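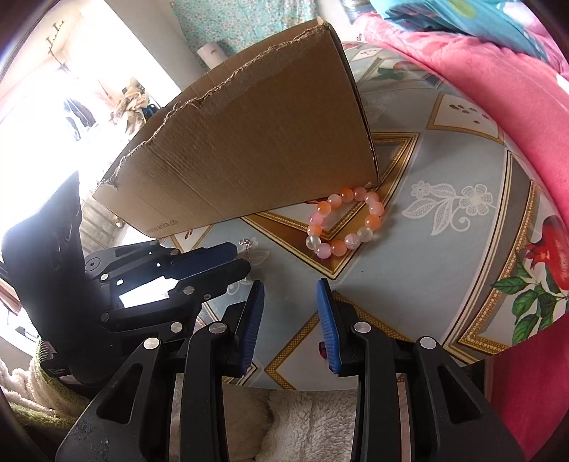
I went to the Baltitz open afternoon expecting to be sold something, and I was, though less than at most of these. The invitation promised a look at how a pair of hand-held grippers is set up and kept running. It came from Sultier, who build them, and I have sat through enough of their talks to bring a notebook and low hopes.

Domnica Sandu ran the bench session. She looks after the units that go out to people's homes, and she was the only speaker all afternoon who talked mostly about what breaks.

The tool is simple enough. You hold one in each hand, squeeze, and two black fingers close on whatever is between them. Four silver pivot pins carry the linkage, two on each side, and each finger has a blue pad on its inner face. A camera rides on the tool and records what the fingers do, and the recordings are used to train robot arms. The company line is that anyone can do this at a kitchen table. I asked what happens to the tool after a month on a kitchen table and got a better answer than I expected.

The pads go first. The ridges fill up with lint and paper dust, and cardboard is the worst of it: a torn box edge sheds fibers, and they pack into the grooves until the pad slides on anything polished. Beads are where you notice. A round bead that a clean pad holds will shoot out sideways from a dirty one. Sandu brushes the pads dry with a toothbrush and won't use solvent. Sultier's own leaflet recommends a solvent wipe. She said the leaflet was being rewritten. I'll believe that when I see it.

Next the pins. Her routine is to open the jaws, hold one finger still and rock the other. If it clicks, the pin comes out and gets looked at. The outer arms pick up scuffs and dust near the bottom, where the tool gets set down, and she leaves the scuffs alone but blows out the recesses. No oil anywhere. Somebody from Prusard, sitting in front of me, objected that dry pins wear faster, and the two of them went back and forth for a while without settling it. I thought he had the better argument and she had the better record.

The record is a spreadsheet. It listed 796 sessions, with the pad changes marked in yellow, and some 70 of those rows were yellow. I asked whether the people at home log their own changes. They do. So the figure is as good as their memory, and she didn't pretend otherwise.

I was less happy with the part on matching the pair. Both tools are supposed to close to the same gap, and the check is a strip of card pulled through the fingers by hand. Snug is good, loose is bad. How snug? "You get a feel for it," which is what Szabo used to tell us about their feeder, and we got a feel for that too, mainly on weekends. A feeler gauge costs very little. I said so and she wrote it down.

The lens gets a wipe before every session - that much is in the leaflet and is also what she does.

Coffee was at 4, in a corridor. The slides are meant to be sent round in January. If the pin question gets an answer in them I'll add it here.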